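4.2 Grasp loss on the lid subtask

The most frequent failure of the Clukis policy occurred when the robot had to pick up a lid. The rim is thin and lies flat on the table, so a gripper has to take the knob, and small errors in height were enough to miss it. In two trials the fingers pressed down on the glass and the arm went into protective stop. We did not observe this fault with the pots. 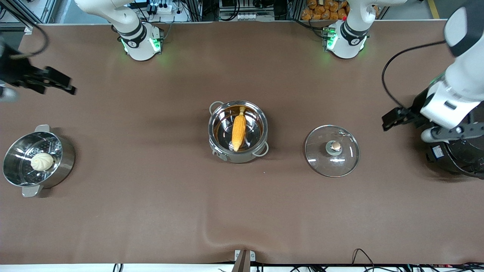 Figure 3. Workspace of the cooking task with the two arms, a steamer pot with a bun, a pot with an ear of corn, and the glass lid.

We first suspected the colour of the surface, but retraining with 1000 additional demonstrations on a grey cloth did not remove the fault. Inspection of the logs by the second author showed that the depth estimate on transparent glass was wrong in nearly all failed trials. After this finding, the downward speed near the table was limited in the Cikach controller, and the protective stops ceased. The missed grasps remained, and we treat them in Section 5.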